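Buying a bench robot for the repair shop: tips before you spend

Updated 18/11/2022

Quick one, shop's busy. A few people wrote in after the teardown page asking what to budget for if you want an arm to help strip old desktop PCs. Short answer, more than the arm. Long answer is below, in no real order.

Write down the job first. One job. Ours was pulling drives out of old towers before the cases go to scrap. Not "help with repairs." If you can't put it on one line you're not ready to get quotes, go do it by hand for a week and take notes.

Notes worth taking: how many cases come through, how many different case models, which steps make you swear. We timed 72 cases with a kitchen timer and a clipboard. Boring. Best money we never spent. Half the time was side panels and stuck screws, and the arm wasn't going to touch those anyway.

Reach. Everybody buys too short. A tower on its side takes up a lot of room and the arm has to get over the near edge and down in. Cut a piece of string to the reach on the spec sheet, tape one end where the base would go, see what you can touch with the other. Take some off for the gripper pointing down, because the sheet number is usually arm straight out.

Payload is the other one. The gripper counts. So does the camera, so do the cables, so does that bracket you made. Take all that off the number on the sheet and what's left is what you can lift. Drives aren't heavy but a snagged drive is.

Grippers. Start with a plain two finger parallel one. Lirier quoted us a fancy one with swappable everything and we nearly went for it. Glad we waited. Ask for the open width AND the closed finger thickness, the second one matters more inside a case. Ask what spare fingertips cost and order a set with the gripper, you'll bend or chew one up early on. 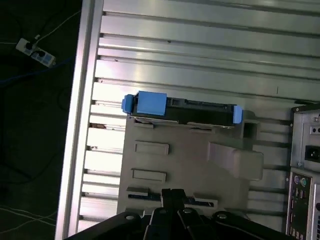

Tool-less drive mounts are your friend. Plastic clips and rails, a gripper has some chance with. Screws mean a driver, which means a second tool or a person. We sort the pile now, clip cases to the robot bench and screw cases to the people bench. Costs nothing, do this before you pay extra for a tool changer.

Holding the case still. Left this out of our first budget completley. A case that slides is a case the arm can't find. Rubber drawer liner is fine to start, then two toggle clamps and a stop block. Put $500 down for fixtures and odds and ends and expect to use it.

Power and cables. Count your outlets, then add the controller, the laptop, the camera, a light. Proper strip fixed to the bench leg or wall if you can. Keep cords out of where the arm swings and where your feet go. Velcro ties, not zip ties, you'll be redoing it.

Light. Bare metal inside a case throws glare and cameras hate it. A cheap diffused lamp off to one side did more for us than any setting. Try it with your phone first, move the lamp till the shiny spots calm down.

New or used: we looked at both. Used arm from a dealer, ask for hours, ask to see it home itself, ask if the controller and pendant are included. Make sure the software license moves over to you. Oltance put that in writing when we asked, Farnelitz wanted a transfer fee. Get it on the quote either way.

Lead times. Ours was quoted at 6 weeks and we ordered in September. Gripper cable came after the arm did, so it sat there looking expensive. Ask for one ship date for everything.

Training time is a cost. Put your own hours in the budget at your own rate. We allowed 5 days to get the first pick going and that was tight. Rusnák do a setup day on site, worth asking whoever you buy from for the same.

Stuff people forget:
Stop button you can reach from where you really stand
A risk assesment, and time to do it properly
Insurance, call them before delivery
Static mat and wrist strap if you're keeping the parts
Unplug every case before it goes on the bench, every time
Bins for what comes out, close to the arm
Shipping both ways for repairs

Rent first if you can find someone who'll do it. A month tells you more than a brochure, and ask if the rental comes off the price should you buy.

Spreadsheet's going up when I've cleaned it out. Send your own numbers in if you have them, arm price and everything else on seperate lines please.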